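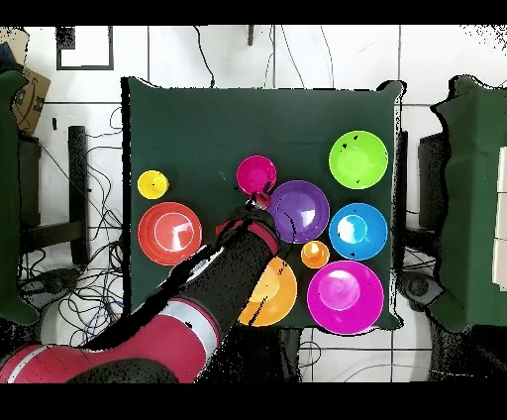
Head camera, dishes laid out on the green cloth, gripper between the magenta and purple bowls.

November 2024. Dish bench, gripper comparison, continued.

Fingers on the arm today are the Peton pair. The Trokeck pair is back in the drawer with a note on it that says "good at everything except cups," and I stand by the note.

Where we left off in July: same arm, same cloth, same box of picnic dishes, Trokeck fingers, old controller. Bowls by the rim were fine. Small cups got pinched low, tilted, and walked out of the grip like they had somewhere to be. We blamed the pads, then the force limit, then the cups. I would like it recorded that the cups have not changed.

Changes since then:
- Peton fingers, narrower at the tip
- Haworth controller in place of the old one, force limit set to 40 percent of its range
- approach height raised, after July's business with the plate
- wrist speed left alone, so there's one thing I can't be blamed for

Ran 50 picks, single dish each time, lift and hold, put it back. 42 held. With the Trokeck fingers and the same list I had 40. Before anyone sends this upstairs, that is a difference of two and I wouldn't buy a sandwich on it. The useful part is where the misses fell. The Trokeck misses were nearly all small cups. The Peton misses are nearly all wide, shallow dishes, where the tips come down on the slope of the wall, slide toward the middle and close on air with great confidence. We have traded one problem for a different one of almost the same size.

On the controller: the Haworth is smoother into contact and much quieter about it in the log, to the point where I had to turn the log level up to find out it had done anything. Default settings write the force reading only when the limit trips. Changed to continuous. If you load the default profile by accident you will get a very tidy file with nothing in it. Ask me how I know, or don't.

Cameras. Head view first. Glare on the shiny dishes is still there and the depth edges still crumble along the cloth and the arm. Also the forearm gets between the camera and whatever is nearest the base, so anything laid there gets planned from the last clear view. Mostly harmless if nothing moves. I tried the Rarkik edge filter and it cleaned up the cloth outline nicely, along with the rim of one cup, so it's off again.

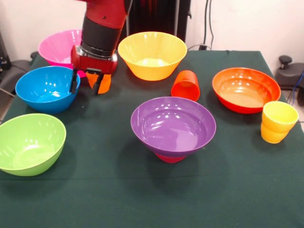 Crowding is the next headache. Going for a cup with a bowl right up against it, the outside finger has no room to come down straight, and it either rides the bowl's rim or shoves the whole thing over a little. The side view is much better for judging this. From the head camera the gap looks generous. From the side it looks like parking downtown. I've started checking the side view before I call a pick clean, and a few from the first batch may need to be downgraded for contact with the neighbor. A held cup with a nudged bowl is a pass on the old sheet. I think it should be its own column.

Stacks: not scored yet. Nested cups and a bowl perched on a cup both need a rule for what counts as the target, and I'd like us to agree on it before I have results to defend.

Pads look okay. The supplier sheet for the Petons says 2,000 cycles before replacement and doesn't say cycles of what. I've started a tally on the inside of the cabinet door.

To do:
- wide dishes again with the tips 5 mm farther out toward the rim
- same crowded layout with the Trokeck fingers, out of fairness
- add the contact column, rescore the first batch from the side camera
- save the Haworth profile under a name that isn't "test"
- find the other hex key

Leaving the Petons on overnight, arm parked and power off at the wall. Please don't swap fingers without writing it here. Last time cost me a morning and some dignity.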